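Fold the Towels or Don't, but Stop Rolling Them

Every few months somebody in Dostbridge tells me towels should be rolled because they take less room. I have lived with one narrow linen shelf for 3 years and I don't agree. A rolled towel slides, and the one you want is always at the bottom.
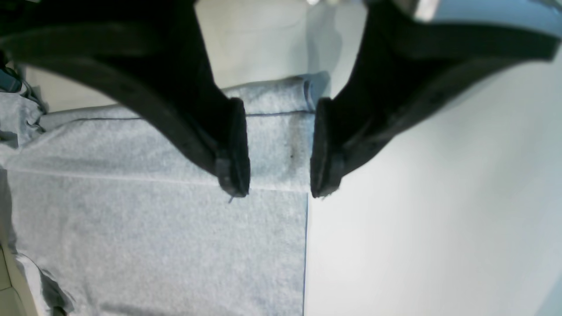

Flat folding keeps a shelf in order, and it asks very little of you. You lay the towel down, bring the edge over and stop. Plain gray terry with a thick fold along the top looks fine to me, even with a loose thread hanging off it. I don't trim threads until they catch on something. The shelf at my old place in Seta held 50 towels this way.

Iron them if you like. I won't.

Comments

hallcloset: Rolled for years, never had one slide. Get a basket.

mrs_t: Agree on flat. Thirds for bath towels, halves for hand towels.

Contact | © Dostbridge Household Notes | Back to top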